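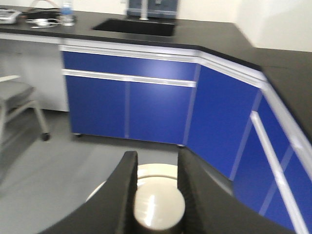

Cream cylinder in the gripper

Ticket: Giveaway widget drops comment entries
Product: Catis
Opened by: Laine Tamošiūnaitė
Status: Open

22 Feb 2020
My post for the Primano hair color giveaway has 300 valid comments. Catis shows 282 entries. Support told me the missing ones are duplicates. I read every comment and found no repeated name or email, so I don't buy it.

Update 1
Cleared the cache as asked. Still 282. I didn't expect much from that.
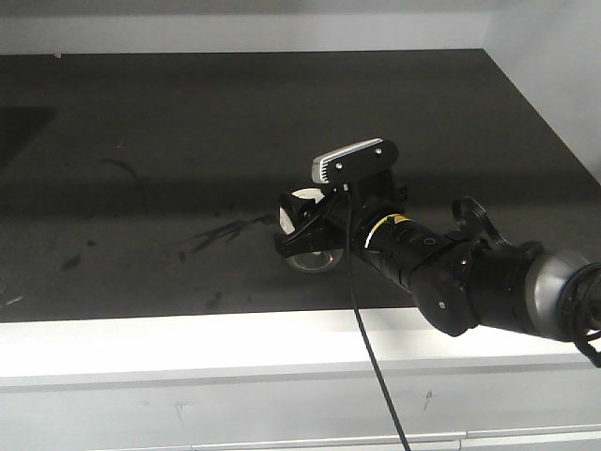 Arm over the gray tabletop

Update 2
Now I'm told it's the Notar spam filter. Notar was switched off in November. Its log is blank for this post.

Update 3
Checked the missing entries myself. All of them are replies to other comments. Turned on "include replies" and the total went to 300. The help page says that box is on by default. Mine was off, and I never touched it. Please fix the page, and tell me if my earlier drawings skipped replies too. Not picking a winner until I hear back.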